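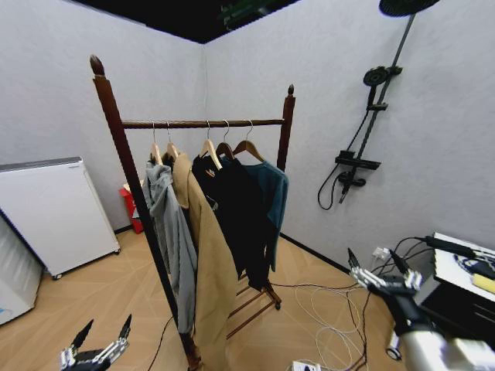 Head camera view, both hands up in the foreground.

Trevari Hula garment handling kit
Software and setup for hanging and sorting clothes on a freestanding rack. Works with mixed loads - coats, sweatshirts, knits.

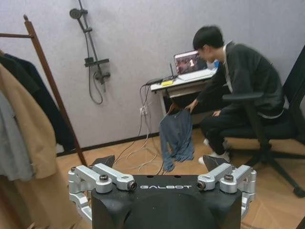 What you get
Hula license for 2 workstations, rack setup guide, 40 practice tasks. Part no. 1167.

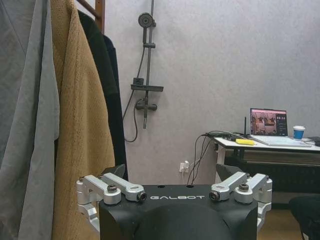
Wrist camera view, coats at left.

Wrist and head views are saved together. Setup help is by email - ask for Flor Cuervo.

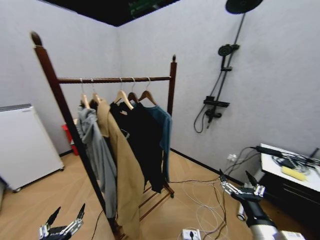 Price
$584 per month, shipping from Tarnidgate included.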